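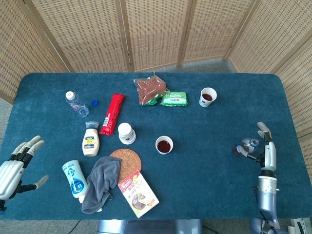

Snack table cleanup, right hand on a water bottle.

Wunton Two-Arm Table Kit
Sold by Cludard. Item 234. In stock for lab, classroom and workshop buyers.

I get one question about this kit more than any other: can it clear my table yet? Short answer, sort of! Longer answer below, and I'd like you to read it before you put one in your cart.

What it's good at
Bottles, mostly. A small plastic water bottle lying on its side is a friendly shape for a five-fingered hand, and if you show the kit where the bin is it'll keep going through bottles for as long as you feel like setting them out. Boxed food is fine too, and so are upright containers with a lid. I run mine on a felt cloth (things don't skate away when a finger bumps them) and I'd tell you to do the same.

What it's so-so at
Paper cups with something still in them. The grip has to be firm enough to lift and soft enough not to crush, and we've spent a lot of evenings on that one. Leave cups for last, and start with water in them, please. Bags of powdery stuff sag and change shape when lifted, so those are slow going.

What I wouldn't buy it for
Folding. A crumpled towel is still the hardest thing you can leave on a table, and if laundry is your dream I'd wait a generation. Loose bottle caps are a pain as well. You would have it done by hand before the arm finished thinking it over.

So is it a housekeeper? No, and I won't sell it to you as one. A ten-year-old is faster and can also find the sponge. But for teaching, for trying out your own control code, or for a packing bench where the same few items come by all day, I think it earns its space now.

In the crate
2 arms with hands, left and right
Base and power cable
Zorkcombe control software, one seat
Practice cloth, dark teal
Printed setup guide

Good to know
Runs up to 40 minutes of steady picking before I'd give the hands a rest. Finger pads are rated for 1000 grasps and swap out with the little key in the guide pocket. Folding screens around the table help if people walk past a lot, but we don't sell them.

The Ntuli soft fingertip set fits both hands and is sold separately. Get it if you plan on cups.

Software notes last updated July 2025. The February version still works, it's just pokier with boxes.

Ships by freight, so make sure someone's around to sign.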